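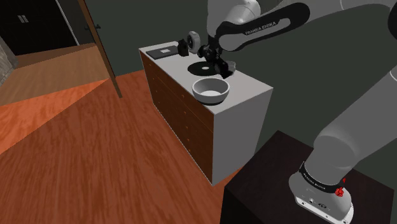
What is a hex bolt?

A hex bolt is a threaded fastener with a six-sided head, made to be turned with a wrench or socket. It is used with a nut or screwed into a tapped hole.

Hex bolts hold together machines, steel frames, decks, playground equipment and a great many other things. The word "bolt" is often used loosely. In stricter use, a bolt passes through the parts it joins and is tightened by turning a nut, while a screw is tightened by turning its own head. Many shops sell both under the same name.

Shape

Early machine bolts usually had square heads, which were easy to forge and gave a wrench large flat sides to grip. The six-sided head slowly took over as machining improved. A wrench on a hexagonal head can be moved to a new grip after one sixth of a turn, compared with a quarter turn on a square one. This matters in tight spaces. Square heads are still made for timber work and for repairs to old buildings.

The top corners of the head are normally beveled. Some heads have a thin raised face underneath, called a washer face, and flange bolts have a wider skirt that spreads the load.
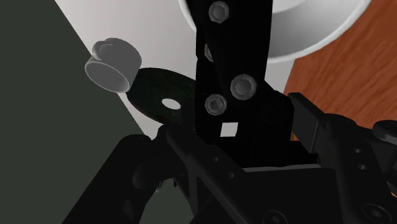 Hexagonal bolt heads, light gray against black.

Thread and length

The length of a hex bolt is measured from the underside of the head to the tip. The head is not included. Some bolts are threaded all the way up, and others have a plain shank below the head. Under a common metric rule, a partly threaded bolt up to 125 mm long has a threaded part equal to twice the diameter plus 6 mm, so an M16 bolt in that range has 38 mm of thread. Longer bolts are given more.

Materials and finish

Most hex bolts are steel. Zinc plating is the usual finish for indoor use, and hot-dip galvanizing is common outdoors. Stainless steel resists rust well but can seize when a nut is run on quickly, a fault known as galling. A small amount of lubricant on the threads helps prevent it.

Marks on the head show the strength of the bolt. Metric steel bolts carry a pair of numbers such as 8.8, and inch bolts in North America often carry raised lines.

See also: Carriage bolt, Lag screw, Nut, Washer, Wrench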